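Contents Previous Chapter Next Glossary Index

Chapter 10
Where Things Live: Sorting and Storing in Small Spaces
by Soledad Herrero
December

My first apartment in Trenirham had one drawer. I mean one in the whole place, kitchen included, and for two years everything I owned that was smaller than a loaf of bread went into it. Scissors, takeout menus, birthday candles, a bicycle bell, pens by the fistful. When I needed a pen I stirred the drawer with my hand until something pen-shaped came up, and then I scribbled on an envelope to see if it still wrote. Half the time it didn't, and I'd put it back in the drawer. I can't explain that last part. I've since asked whole classes of students what they do with a dead pen, and a shocking number of them put it back too!

So this chapter is about small things. We spent the last one on closets and pantries, where the trouble is mostly volume — too many coats, too many cans, a shelf set at the wrong height. Small things are a different sort of trouble. They take up hardly any room, they cost very little, and they travel. A winter coat stays where you hang it. A marker can start the morning on the kitchen counter and be under the couch by lunch, with its cap in a third room.

You'll meet three terms here, and I'll use them all the way through the unit, so let's get them settled. A home is the spot where an object stays when it isn't being used. A landing place is the spot where it gets put down in the middle of a job. A stray is anything that has stopped at a landing place and never made it home. Most clutter (I'd say nearly all of the clutter in my own kitchen) is strays. People tend to think they need more homes, and they go out and buy bins. Before you buy a single bin, I'd like you to look at your landing places.

My colleague Cremilda Bastos ran a little exercise on this with her evening group at the Jeston center. She had everybody write down, for one Monday only, each small object they put down and where. They groaned about it, and I would have too. But the lists were wonderful. One man had set his reading glasses on top of the refrigerator over and over, all day long. He had a perfectly good glasses case by the bed and had been thinking of buying a second one. What he needed was a hook in the kitchen. You'll do a shorter version of the same exercise at the end of Section 2, and please be truthful on it, even about the top of the refrigerator.

A word on containers before we start. I like them open, I like them light, and I like being able to see what's inside without lifting anything. A lid is one more step, and at the end of a long day one more step is plenty to turn a marker into a stray. Old jam jars are fine. Mugs with chipped handles are fine. If you've got a drawer divider you love, keep it, but put it near the place where the job happens, even if that means the pens end up next to the toaster.

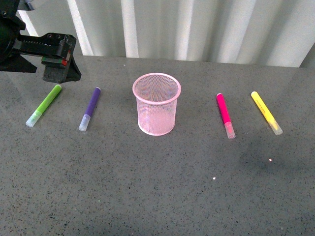
Markers are my favorite practice material, and we'll use them for the first activity. They're cheap, they come in colors that are easy to talk about, and every household seems to have a few wandering loose. You want a clear stretch of counter and one container, and you lay the whole lot out in a line first so that you can see what you're dealing with before anything gets put away. A pink mesh pencil cup in the middle of the row, with two felt-tips on either side of it, makes a good starting layout, and a lime-green marker is hard to lose against gray speckled countertop (my own pencils vanish on mine). Test each one on scrap paper. Press the caps down until they click, if they're the clicking kind. The ones that write go in the cup, and the dead ones go in the trash — the trash, please, and never back in the drawer.

Then pick up the cup and carry it to wherever you last needed a marker and couldn't find one. Leave it there for a week. In Section 1 we'll look at how to tell whether you chose the right spot, and what to do if the rest of your household has other ideas about it.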